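Flinach, Packraum im Erdgeschoss: helle Flächen, Licht
Galerie, Stand 26.05.2026

Der Packraum in Flinach wurde in zwei Abschnitten umgebaut. Zuerst kamen Boden und Elektrik an die Reihe, danach die Tische und der Stauraum.

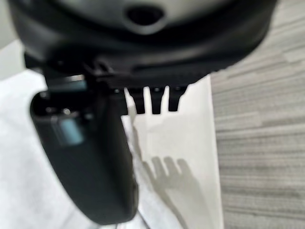

Grundlage der Planung war ein Aufmaß von Olga Baptista. Die Raumlänge weicht von den Bestandsplänen um 13 mm ab, was bei einer durchgehenden Tischzeile bereits zu einer sichtbaren Wandfuge geführt hätte. Die Tischzeile wurde deshalb nach Aufmaß gefertigt und nicht aus dem Bestandsplan übernommen. Die folgenden Angaben sind nach Bereichen geordnet, Artikelbezeichnungen entsprechen der internen Liste von Lundatel.

Arbeitsflächen
Weiße Oberfläche, matt. Die matte Ausführung spiegelt unter den Deckenleuchten weniger als das glänzende Muster, das zum Vergleich auslag. Reinigung mit feuchtem Tuch und neutralem Mittel, keine Scheuermilch.

Kantenausführung
Vorderkante gerundet, Radius 2 mm. Eine scharfe Kante war beim Abziehen von Packpapier unbrauchbar, weil das Papier dort unkontrolliert einriss. Zum Abreißen dient nun die Schiene am Rollenhalter.

Rollenhalter Carrilho
Wandmontage, zwei Achsen übereinander. Unten läuft das schwere Papier, oben das Seidenpapier. Die Bremse der oberen Achse muss nach jedem Rollenwechsel nachgestellt werden – der Hersteller liefert dafür einen Innensechskantschlüssel mit, der seitlich am Halter klemmt.

Unterschränke
Auszüge mit Vollauszug, Nutzbreite 341 mm. Klebeband und Etiketten liegen in der obersten Lade, Füllmaterial in der untersten. Die mittlere Lade blieb zunächst ohne feste Zuordnung und wird inzwischen für Kantenschutz verwendet.

Ladeneinteilung
Stege zum Stecken, Raster ab Werk. Für die flachen Etikettenrollen war das Raster zu grob, daher wurden in einer Lade Zwischenstege nachgerüstet. Sie sitzen stramm und lassen sich nur bei ausgebauter Lade versetzen.

Regal Flokier
Offenes Regal für gefaltete Kartons, hochkant gelagert. Flach gestapelt verformten sich die unteren Lagen, außerdem musste für ein großes Format meist der halbe Stapel angehoben werden. Die Trennbügel lassen sich ohne Werkzeug umhängen. Großformate stehen links, Kleinformate rechts.

Beschriftung
Schwarz auf Weiß, Schrifthöhe so gewählt, dass sie vom gegenüberliegenden Tisch aus lesbar bleibt. Die Schilder stecken in Profilen. Aufgeklebte Schilder hatten im alten Raum Kleberreste hinterlassen, deren Entfernung rund 46 Minuten pro Regal kostete.

Beleuchtung
Lichtbänder parallel zur Tischzeile, leicht vor die Vorderkante versetzt. Bei mittiger Anordnung fiel der Körperschatten auf das Packgut. Die Farbtemperatur ist neutralweiß und nicht regelbar.

Steckdosen
Oberhalb der Tischzeile in einem durchlaufenden Kanal. Etikettendrucker und Waage sind getrennt abgesichert. Der Kanal hat zur Wandecke hin noch Reserve, die Blindabdeckungen sind entsprechend gekennzeichnet.

Waage
Versenkt eingebaut, Oberkante bündig mit der Tischplatte. Die umlaufende Fuge muss frei bleiben, da schon ein eingeklemmter Papierstreifen das Ergebnis verfälscht. Nullabgleich bei Schichtbeginn und nach jedem Verschieben der Auflage.

Boden
Beschichtung in hellem Grau, Rutschhemmung nach Vorgabe des Betreibers. Im Bereich der Tischzeile liegt eine Standmatte mit abgeschrägten Rändern. Sie wird zum Wischen aufgerollt.

Abfalltrennung
Behälter für Papier und Folie unter dem Tischende, auf Rollen. Der Folienbehälter ist der kleinere und wird häufiger geleert. Ein dritter Behälter für Restmüll steht an der Tür.

Ablage für Rückläufer
Eigenes Fach neben der Tür, damit Rückläufer nicht zwischen fertige Sendungen geraten. Jeder Karton erhält beim Eingang einen Laufzettel; ohne Laufzettel wird nicht umgepackt.

Offene Punkte
Die Sockelblenden der Unterschränke fehlen noch und sind für August zugesagt. Die Silikonfuge an der Rückwand wird danach gezogen, vorher ist beim Wischen der Tischzeile auf stehendes Wasser an der Wand zu achten. Korrekturen zu den Maßangaben bitte an Olga Baptista, mit Angabe des Bereichs.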